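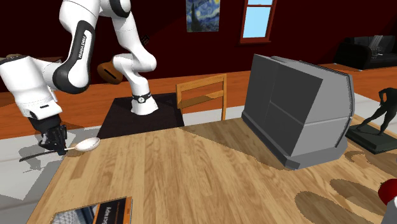 About Brarska

Home / About us / Our school

Brarska is a small cooking school and a home kitchen journal. We teach people to cook in front of others: in front of a class, in front of a market crowd, and sometimes in front of a camera. We also teach evening courses for people who only want to make a good dinner and do not wish to be looked at by anyone. Both kinds of student are welcome, and they often sit at the same table at the end.

My name is Soledad Szabo and I started the school. I write most of the texts on this site. English is my third language, so if you find a strange sentence, please write to me and I will repair it. Ieuan Penry reads the recipes before they are published, but he says the other pages are my own responsibility.

How it began

Before Brarska I gave cooking demonstrations for a kitchen shop called Skurnard. The shop had a small stage at the back, between the baking tins and the tablecloths, and every month I cooked one dish there for the customers. My first demonstration was a potato soup with smoked paprika. I had prepared it at home four times. On the stage I forgot the onions completely and remembered them when the soup was already in the cups. A lady in the front row asked me, very kindly, what the onions were for. I said that they were for the second part, and then I had to invent a second part. We made fried onions on bread and I think it was the best thing of that evening.

After this I became interested in the question of how a person can cook and speak at the same time. It is much more difficult than cooking and much more difficult than speaking. Your hands want to go at one speed and your mouth at another. When you look at the people, you do not see the pan. I began to write down what helped me, and I showed my notes to Américo Pinheiro, who baked bread for the same shop. He had the opposite problem. He could work for an hour in front of people without saying one word, and they went away thinking that he was angry.

We practised together in the evenings, and other people asked if they could join. There were 15 of us in the first course, all in one room, with two ovens. In February of the next year we rented our own kitchen, and Brarska had a name and a door.

The name does not mean anything. We wanted a word that was easy to paint.

What we teach

The evening courses are for home cooks. Each one runs for six evenings and has one subject: soups, bread, fish, vegetables in winter, things in pastry. You cook every evening and you eat what you cooked. We do not do demonstrations in these courses where the teacher cooks and everybody watches, apart from the first ten minutes.

The Cook and Speak course is the one we are known for. It is meant for people who must show their cooking to others. Some of our students have a stall and want to give tastings. Some are teachers, some write a food blog and were asked to come on local television, and one student wanted only to be able to talk with her mother-in-law while making gravy. The course takes four full days. On the first day you cook something very simple, an omelette or a salad, and you say aloud what you are doing. On the second day you learn to prepare your ingredients in stages, so that there is always a finished one, a half-finished one and a raw one. The third day is for things going wrong: the butter burns, the presenter asks about your childhood, the time is suddenly two minutes instead of seven. On the last day there is a small audience, and they are hungry.

The Saturday table, as we used to call it, has moved and is now called the long table. It is a lunch for former students and their families. One person cooks the main dish and the others bring something cold. You do not have to have been a good student to come.

For children we have a short holiday course with Etenesh. They make flatbreads, dumplings and a fruit dish, and they wash up. Parents are asked to leave the building and come back at four o'clock.

Who we are

Soledad Szabo. I teach Cook and Speak and the soup course. I grew up with two kitchens, my grandmother's and my father's, and they did not agree about garlic. I have cooked on regional television five times, and on one of them I called the presenter by the name of the weatherman. It was live. He was very polite about it and ate the whole plate.

Américo Pinheiro. He teaches bread and pastry. He speaks more now than before, but he still believes that a dough should be left in peace. If you are in his course, please come on time, as the dough will already be on the table. His corn bread, which we call Leitão bread after the mill where he learned it, is the most requested recipe in our journal.

Etenesh Mamo. She teaches vegetables, pulses and the children's course, and she plans the menus for the long table. She knows how to make lentils for 50 people in a pot that looks too small. She also keeps our spice cupboard in order and would like everybody to put the lids back on.

Ieuan Penry. He looks after the journal and tests every recipe in an ordinary flat with an ordinary cooker. If he cannot make it work there, it does not go on the site. Before he came to us he worked in a hotel kitchen and then in a library, and he says that the library was louder.

Patricio Requena. He answers the telephone and the letters, makes the timetable and buys the fish. He also plays the presenter on the third day of Cook and Speak. He interrupts people in a way that feels very real, and several students have asked him afterwards if he has done this professionally. He has not.

The journal

The journal is the part of Brarska which is free for everybody. It began as a sheet of paper that we gave to students at the end of each course, with the recipes on one side and my remarks on the other. People photographed it and sent it to their friends, so we put it on the internet. At this moment there are 568 recipes in it, and the newsletter goes to 3613 readers.

The recipes are arranged by season and by the time you have. We write the true time, with the peeling and the chopping included. Many cookbooks tell you that an onion becomes golden in five minutes. We have tested this with several onions and several cookers, and in our journal you will find a longer number.

There is also a section called This and That, where we write about things which are not recipes. You can read there about Américo's visit to a biscuit factory, about the correct way to carry a trifle on a bus, and about the day when Etenesh judged a jam competition and had to taste almost 50 jars before lunch.

Our kitchen

The teaching kitchen is called Ekitov, after the firm that used to have its workshop in the building. The name was over the door in iron letters and we did not have the heart, or the ladder, to take it down. Taxi drivers know it by this name, so please say Ekitov if you come by taxi and Brarska if you telephone.

We are on the ground floor and there is no step at the entrance. One of the worktops is lower than the others and can be used while sitting. The toilets are on the same floor. Coats go on the hooks in the corridor and wet umbrellas in the bucket. We have aprons in all sizes, but please bring your own shoes with closed toes.

If you have an allergy, tell Patricio when you book, and tell the teacher again when you arrive. We cook with nuts, milk, eggs, wheat and fish in the same kitchen, and we cannot promise that a dish is fully free of any of them. We can change most recipes if we know one week before.

What a course costs

The prices are on the booking page. They include all ingredients, the recipes on paper, tea and coffee, and the meal. They do not include wine, but you can bring a bottle for the last evening. If you must cancel, we give the money back until two weeks before the course. After this we can offer your place to somebody on the waiting list, and if that person comes, you also get the money back.

In every course we keep one place at half price. You do not need to explain why you want it. Write "half place" in your message and Patricio will answer you in the same way as he answers everybody.

Working with us

Sometimes a shop, a fair or a radio programme asks us to come and cook. We like to do this when the kitchen is real, meaning that there is water, heat and somewhere to put down a hot pan. Please send us the size of the table. I once made pancakes on a table for playing cards and I do not want to repeat it.

We do not write about products for payment, and we do not publish recipes sent by companies. If you are a reader and you have a recipe from your family, we would be very glad to see it. Ieuan will cook it and write to you, also when it did not succeed.

Contact

The contact form is at the foot of every page. Patricio reads the messages in the morning, before he goes for the fish, and you will normally have an answer within two working days. For the children's course please write the age of the child and what he or she refuses to eat.

This page was last changed on 23/10/2018.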